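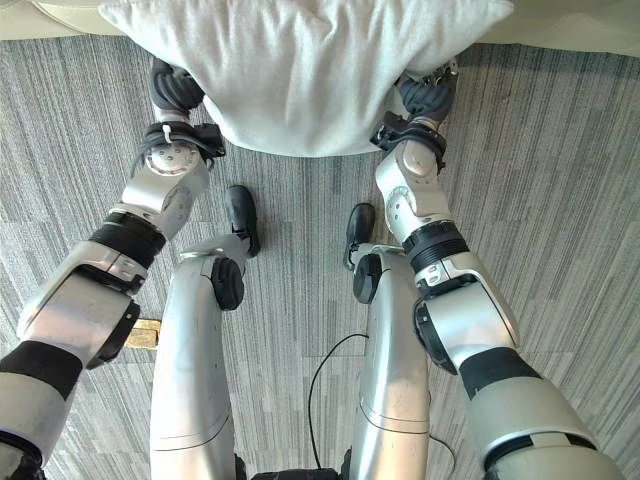 Been using the Rernia linen spray for 8 weeks now, so a few notes for anyone thinking of buying it.

I got the unscented one and the Marnance scent, which is a sort of soapy lavender. Two pumps per side of the pillowcase is plenty. Four was too much and I had to open a window.

It does take the stale smell off bedding between washes. It does not do much for dog. Dog needs the machine.

Bottle says 47 sprays per fill. Didn't check. Mine lasted until the middle of May with three beds on the go.

The nozzle is the weak point. It started dribbling after a fortnight. I rinsed it under the hot tap and it was fine for a bit, then went again. I've put the rest in an old plant mister – works better.

Got mine from Husmont for 14 quid, two bottles in a box. Delivery was slow but it was well wrapped and nothing leaked.

Before this I had the Zhong one. Stronger smell, cheaper, but it left a faint ring on dark cotton. No marks from Rernia so far, on navy or on white.

Someone asked about sofas. I've done the cushions and the arm covers, not the frame. Try a bit at the back first.

Would buy the unscented again. The lavender is going in the spare room.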